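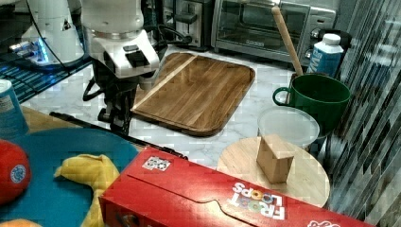 Keeping a Small Counter in Working Order

Residents of Cirdale House share 39 kitchens, and the counters in them are used from early morning until late in the evening. The Household Office issues the following guidance to help each kitchen remain fit for preparing food. A cutting board needs clear space on every side, and the items that collect near it should be reviewed first: a mug holding the end of a rolling pin, a carton with its cap on, a lidded plastic container, a cereal box lying on its side. Each has a proper place in the cupboard, the refrigerator or the drawer.

Clearing the surface

Remove food packages before any chopping or rolling begins. Cereal boxes should be closed, stood upright and returned to the dry goods shelf. Milk belongs in the refrigerator between uses. Containers of leftovers are to be labeled with the resident's name and the day; unlabeled containers are discarded on Wednesday.

Rolling pins and other long tools are best stored flat in the wide drawer. A long tool propped in a mug can tip the mug when it is knocked.

Care of wooden boards

Wash the board by hand in warm water with a little dish soap, rinse it, and dry both faces with a towel. Stand it on edge until fully dry. Wooden boards are not to be soaked or placed in the dishwasher. Once a month, rub in food-grade mineral oil with a soft cloth, leave it overnight and wipe off the excess. On boards with a raised rim, work a corner of the cloth along the inside edge, where crumbs and oil tend to settle.

Marble surfaces

Lemon juice, vinegar and tomato should be wiped up at once, as acids dull the stone. Use a damp cloth and mild soap only – scouring powder and vinegar sprays are not permitted.

Toasters and toaster ovens

Unplug the appliance and allow it to cool before cleaning. Empty the crumb tray every 2 weeks. Paper, cartons and cloths must be kept away from the appliance while it is in use.

Replacement boards and mineral oil may be requested from Salamatu Bashir at extension 346. Questions about shared storage should be addressed to Chiamaka Akande in the Household Office.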